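Packing It Right: A Student Project on Lunch Bags, Toiletries and the Stuff That Leaks
Last updated November 13, 2025

Our group had a simple plan for the semester project in Household Systems. We wanted to find out why bags get packed badly and whether a few easy rules could fix it. Ekow Aryee came up with the topic after his hand soap emptied itself into a sweater on the way to the Pelletier field trip in April, and the rest of us were sold right away. Everybody has a story like that!

We worked with two kinds of bags, soft insulated lunch bags and plain canvas totes, and we packed them with things people really do carry to a day job, a dorm or a weekend away. That meant pump bottles, flip-top bottles, snack tubs, folded washcloths, a comb and a bar of soap in a tin. Nevzat Yüksel drew up the packing sheets, and they got better every week. The first version had no column for which way up the bottle went in, and we had to repeat a whole afternoon of packing to get that column filled.

How we did it

Each packer got a bag, a tray of items and a sheet. We asked them to pack the way they would at home, then zip up and carry the bag down the hall to the Clilonness stairwell and back. After that we opened it and wrote down what had moved. There were 20 packers, and each of them did it 3 times: once with no rules, once with our short rules and once with the rules plus a small pouch for the bottles. Nobody got more than 45 seconds for a bag. We picked that limit after timing ourselves on a normal morning, and it made people laugh and grab things, which was great for the project.

The short rules were these. Tallest thing goes in first, against a side wall. Bottles stand up. Soft things fill the gaps. Food and soap never share a compartment, even if both are sealed.

Pump bottles turned out to be the most interesting item on the tray. They are tall, the head sticks out to one side, and they don't like to stand next to anything round. In a lunch bag with a zipper around the rim, the pump head is usually the last thing in the way when you try to close it. We spent a full session on pumps alone, trying them beside the bag first and then inside it.

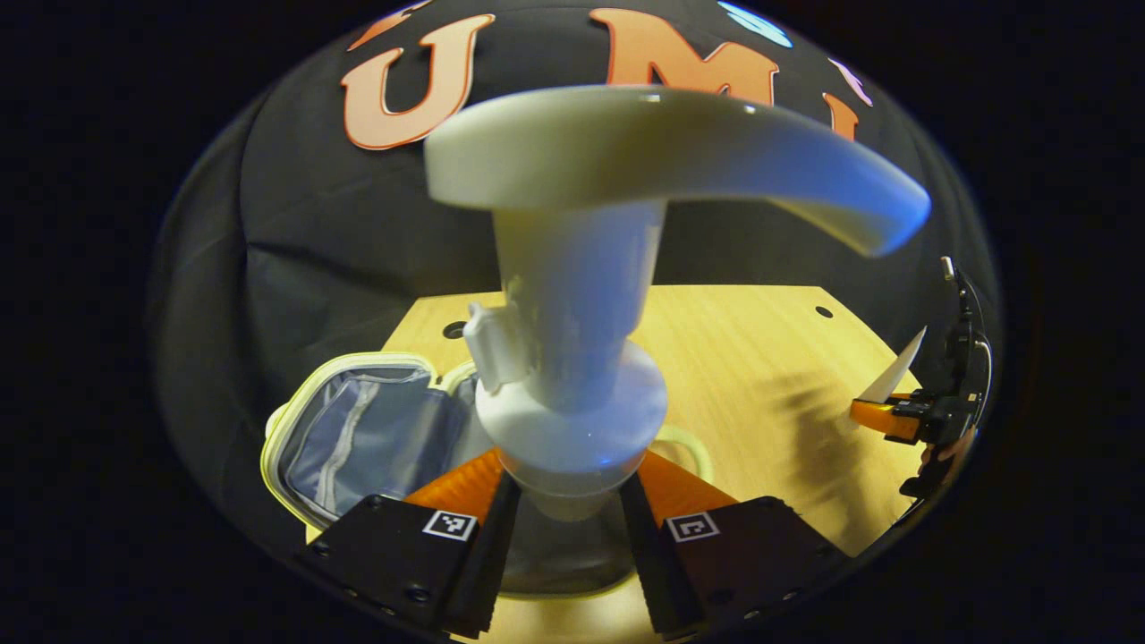
How do you keep a pump bottle from leaking in a bag?

Lock the head down if it has a twist lock, and if it doesn't, put something under the head so it can't be pressed. A clip, a folded strip of cardboard or a rubber band wound around the neck will all do the job. Then stand the bottle up in its own pouch or zip bag and wedge a washcloth next to it. For a short trip it's even easier to pour what you need into a small screw-top bottle and leave the pump at home.

What we found

With no rules, most people started with whatever was closest to their hand. Bottles went in sideways on top of the snack tubs, and the comb ended up anywhere. Once they had the rules, the bags closed more easily and the bottles were still standing when we opened them up again. The pouch helped with the totes especially - a tote has no walls to speak of, so the pouch does that work. In the lunch bags it mattered less. The sides are stiff enough to hold a bottle up if you start in the corner.

We also liked how fast people learned. By the last round several packers were sorting the tray before they touched the bag, which wasn't in our rules at all. Nevzat wants to add it as rule number one, and I agree with him.

One thing that did not work was the labels. We had printed little tags from the Podby template to show where each item should go, and packers ignored them completely. Ekow thinks they were too small. I think people just don't read while they pack!

What we would change

More kinds of closures, for sure. All our lunch bags had zippers, and a roll-top or a hook-and-loop flap would probably give different results. We would also like a longer carry, maybe out to the Zututley bus stop and back, with a few more stairs. And we'd weigh the bags, so that we could compare a light bag with a full one properly.

The packing sheets and the rule card are in the class folder. Please use them, and if you try the card at home, tell us which rule you skipped.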